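What the Arm Really Costs

By Audrey-Anne McKinnon

I started with a number on a sticky note. The number was $3,697 and it was stuck to the inside cover of my shop notebook, and for most of the winter I told anybody who came by that this was what a robot arm was going to cost us. My husband Pete repeated it to his brother. I think I even told the dentist.

We make wooden puzzles and sorting toys at Tridberg, in a unit behind a tile warehouse, and the job I wanted off my hands was sorting and packing. Shapes come off the printers and the saw in mixed tubs, and somebody has to put the right ones in the right box. That somebody has mostly been me, in the evenings, with the radio on. I don't hate it (I got through a whole cricket series that way one year) but it isn't how I want to spend my fifties.

So, the sticky note. It was the price of a small tabletop arm from Zevora, bare. I had rung them up, a nice fellow had quoted me, and I'd written it down like a grocery total. What I hadn't asked was what came in the carton. An arm came in the carton. It had a power supply and a cable, and at the end of the wrist there was a neat ring of bolt holes where a hand would go, if you had bought a hand.

If you're at the stage I was at, ring back and ask for the price of the thing doing your job, on your bench, with your parts. It's a different phone call and a much longer one. Mine went for most of a lunch hour and I filled two pages.

The end-of-arm tool was the first surprise. You can get a pair of fingers fairly cheaply, or you can get a good pair, and then there's suction, which everyone recommends until you mention that your parts have ridges on top. Printed plastic has those fine lines all over it, and a cup wants something smooth to seal on. I nearly ordered suction anyway because it was on special. Please don't buy a gripper because it's on special!

Then the table. I'd assumed we would clamp the arm to the old assembly bench, which rocks. It has always rocked, there's a folded beer coaster under one leg that predates the business. An arm that goes back to the same spot over and over is no use if the spot has wandered off, and a proper bench with a grid of holes, so things can be bolted down and moved and bolted down again, was a line in the budget I simply didn't have. I grumbled about that one for a week and it has turned out to be my favourite purchase of the lot.

Before signing anything I did what I should have done first, and went to see one working. Tremblay is a small integrator, 3 people and a very old dog, and they'll let you come in and try your own sort of job on their gear for a day rate. I thought the day rate was cheeky. Looking back it was the best value in the whole exercise, and I'd now put it at the top of anybody's list, ahead of the arm.

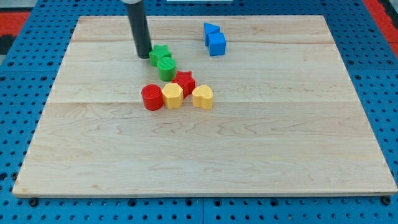
Shape blocks in green, red, yellow and blue on a maple board, with the black arm down beside a green star.

I learned more from blocks like those than from all the brochures in the ute. Stars are harder than they look. You can come at a cylinder from any side you please, but a star has points, and fingers that close across the points will behave differently from fingers that close in the gaps. Hearts are a nuisance too. I had been planning around our easiest piece, a plain cube, and the quote I'd been given was a plain-cube quote.

Spacing was the other thing. Two parts with bare wood between them are a doddle. Two parts that touch need a tool slim enough to get in there, or something upstream that spreads them out, and that something costs money. We ended up with a little vibrating tray from Jindemitz, bought second-hand, and I'd budgeted precisely nothing for it.

Now for the costs that don't arrive in a carton. Training was two days, and I'd counted the fee but not the two days of no packing. Guarding was a line I had left off altogether. Ours is a small arm that doesn't move especially fast, but you still need somebody who knows the rules to look over your set-up and tell you what it needs, and that person sends an invoice. Freight was rude. The electrician was lovely, and also sent an invoice.

And time, which I'd value at your own hourly rate, if you can stand to. From the deposit to the first box packed without me standing over it was 21 weeks. I'd told Pete six. Some of that was shipping, a fair bit was me changing my mind about the tray, and one whole fortnight in March went on a cable that was the wrong one.

What did it all come to? I'm going to be annoying and not give you the grand total, as half of it is particular to our funny little unit and you'd only write it on a sticky note. I'll say that the arm itself was well under half. My accountant had guessed as much and was very good about not crowing.

If I were planning it again I'd write the job down before looking at a single machine. One page, plain words: what the parts are, the worst-shaped one first, how they arrive, where they need to end up, and who's going to be on hand when it stops. Then I'd take that page and a tub of real parts to someone like Tremblay and pay for the day. I'd hold back a chunk of the money for things I hadn't thought of, and I'd keep my hands off it until the arm was on the bench.

Leasing is worth a look as well. We bought outright, mainly out of stubbornness, and I've since met a baker with a packing arm on a monthly plan who sleeps better than I do. Ask what happens at the end of the term, though, and who pays when a finger snaps. We've been through a couple of sets already, and they're cheap enough that I keep spares in the drawer with the tea bags.

The evenings are mostly my own now. I still do the hearts by hand when we're busy, and there's a new tool on order that is supposed to fix that. It was quoted with freight this time. I asked.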